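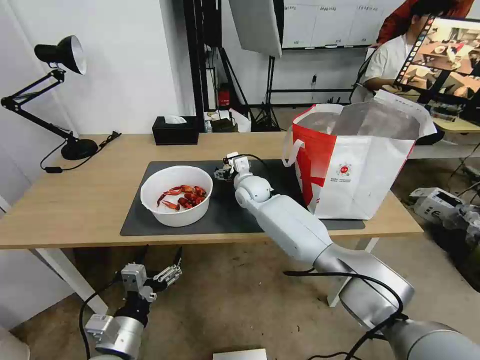
Figura 1. Cuenco con cangrejos de río cocidos sobre una esterilla gris oscuro.

8 de marzo de 2020
Por Verna Quintanilla y Thaddeus Baptiste

Equilibrio de turnos en Grellby

Grellby es un juego de cartas cooperativo para cuatro jugadores, desarrollado como proyecto de curso. El prototipo de octubre daba ventaja al primer turno - la carta Fosetti podía jugarse sin coste - y las partidas terminaban antes de la ronda 11. Se simularon 1.408 partidas con mazos de 21 cartas y dos reglas de robo, Frade y Birden. Con Frade, la duración mediana fue de 16 rondas. Birden alargó la fase final y se descartó. Queda pendiente revisar el coste de Fosetti en partidas de tres jugadores.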